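The patient business of taking things apart

By our technology correspondent
01/10/2026
14 comments | 61 shares

If you have ever opened up an old desktop computer to fish out a part, you will know the feeling. You start off full of confidence, screwdriver in hand, and ten minutes later you are peering past a loop of cable, wondering which plug you were meant to pull first. I have felt it many times, and so I was rather fond, from the very start, of the software team at Dorisberg, who have spent the best part of two years trying to give that same job to a robot arm.

Their planner is called Balard, and what it does (I am simplifying, and they were very kind about it) is decide the order of things. A person sees a power supply and simply reaches for it. Balard has to work out which way the fingers can come in, what they might snag on the way, and whether there is still room to back out again. It tries up to 400 possible approaches before it settles on one, and then it carries on checking as the arm moves. 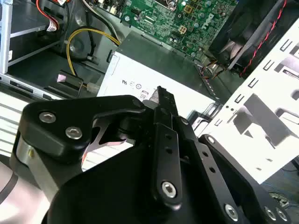 Cables are the great misery of the whole affair. A metal bracket stays where you left it, but a bundle of wires droops and springs and hides whatever is behind it, and the older version of the software would treat every strand as a solid wall – quite sensible, and quite useless, as the arm then refused to go anywhere at all. The new one sorts them into those it may nudge and those it must leave alone. I watched the screen as it changed its mind twice over the same yellow wire, and found myself leaning in as if I could help!

The part that looks after touch is called Firkirum, and it runs separately, listening for any push that comes sooner than expected. When it feels one, it stops the arm and asks Balard for another plan. In April the team had the two talking over a shared log, and entry 2061 is still pinned up above somebody's desk, being the first time the pair recovered from a snag without a person stepping in.

There is plenty left to do. Clips are hard, and so are plugs that have sat in the same socket for years, and the people at Dewan, who hope to use the system in their recycling hall, would like it to be a good deal quicker. The team would rather have it gentle first. They were setting up another run when I put my coat on, and I stayed for that one as well.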